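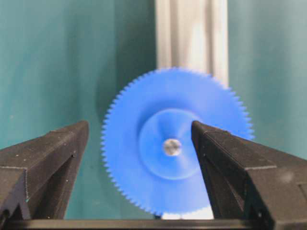 Blue gear at the fingers, hub side forward.

STALLDALE SHARED WORKSHOP — BENCH CELL CHECKLIST
Build: Congate arm, two-finger gripper
Filled in before each run, or at least before each apology

1. E-stop within reach of the operator
OK. Moved out from behind the kettle in June.

2. Finger mounting screws
OK. Nipped up the left one, which has opinions.

3. Finger faces clear of dust and swarf
Needs attention. Specks on both. Brush them, don't blow — the grit has to land somewhere and last time it was my tea.

4. Gear teeth
OK. No chips found going round by fingernail. Hold it by the hub if you value your fingernails.

5. Grip force
Set to 20 per cent. Someone had it at 300 in the old config file, units unknown, ambitions clear.

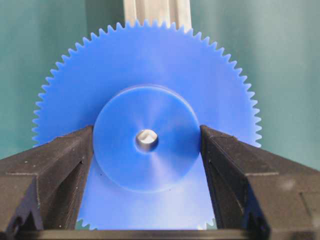 Kerilach wants it noted that 20 per cent is fine for the hub but too much for the teeth, and asks that the jog speed stay at 8 until the new jaw pads are printed. Noted. Speed is at 8.

6. Extrusion and brackets
Pass with comment. 2 T-nuts re-seated. The rail is square again, by the standards of this shed.

7. Gear on its shaft
Turn by hand before any powered approach. If it binds, stop and write it down here, not on the whiteboard.

8. Approach height
Open the fingers well above the hub and come down slowly. Keep tips off the rail.

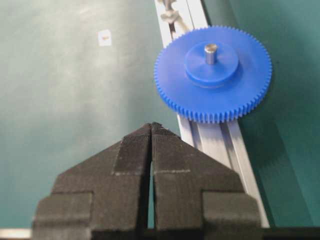
9. Cables and air line
No air line on this build. Cables tied back, colour of ties not a safety matter, whatever the last inspector wrote.

10. Sign-off
Passed, item 3 to be fixed before the next run.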